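Rice, and the long way back to it

Thursday, August 30, 2018

It rained in Stinport all of last week, so I had a lot of time indoors to think about rice. I know that's not how most people spend a wet week, but the garden was a bog, I'd finished my library book, and there was a big bag of jasmine in the pantry that I'd been ignoring for months.

I grew up in a house where rice was boiled in far too much water and drained in a colander, like pasta. It came out a bit soggy and we put butter on it, and I thought it was lovely. Then I moved to Flinbridge for work and rented the upstairs half of a house, and the family downstairs had a rice cooker that was on from breakfast until after tea. The smell came up the stairwell every single afternoon - warm and a little bit sweet, almost like popcorn. I'd come home from the bus and stand on the landing with my keys in my hand just breathing it in.

They gave me a bowl one evening with a fried egg and some greens on top, and that was the end of the colander.

I did try the stovetop for years after that. I had a heavy pot with a good lid and I got fairly decent at it, as long as I didn't answer the phone. But I always answer the phone. I have scrubbed more burnt rice off the bottom of that pot than I care to remember, and in June I finally did it one time too many and the pot went out with the recycling.

So now we're a rice cooker household, and I'm a bit embarrassed by how happy it makes me. The labels on the front are all in Chinese, and I spent my first evening with a dictionary on my lap working them out. Reheat was easy enough. Keep warm and cancel share a spot, and it took me a couple of goes to trust that. The one I was really after was start cooking, down in the bottom corner on the right, and I'm pleased to say I can find it now without my glasses on.

My way of doing it, for anyone who'd like to know:

Rinse the rice in a bowl, swishing it around with your fingers, and pour off the cloudy water. I do this three or four times. My mum never rinsed rice in her life and thinks I'm being fussy.

Let it drain in a sieve while you put the kettle on and find a clean tea towel.

Tip it into the pot and add your water. For jasmine I use a little more than the same amount again, and for brown rice nearly double.

Close the lid, start it up and leave it alone. When it's finished I wait another 14 minutes before I open it, and then I fluff it up with a wooden spoon, going right down to the bottom.

The washing up is the other thing I should mention. I used to wipe the pot and forget about the lid completely, and after a week or so there was a starchy film in all those little dimples on the inside plate. Now I give it a go with a soft brush and warm soapy water, dry it well, and leave the lid standing open for the rest of the evening so it can air.
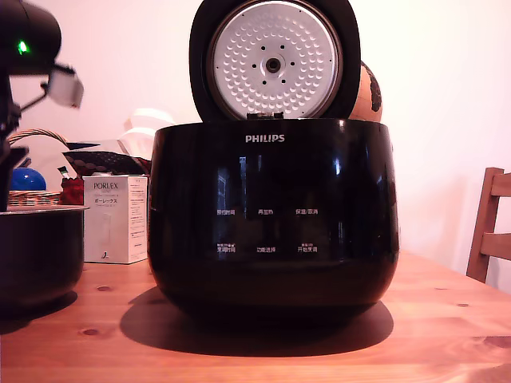 What to do with the leftovers

We always make too much, partly on purpose. Cold rice goes straight into the fridge in a shallow dish, and the next day it's fried up with an egg, peas and whatever colour of capsicum is cheapest at the shops. If there's only a cupful I'll stir it through soup.

I've also been making rice pudding with the last of it - milk, a spoon of brown sugar, a bit of nutmeg, on the lowest heat you can manage. I had the first bowl standing at the window watching the rain, and I'm having another one tonight.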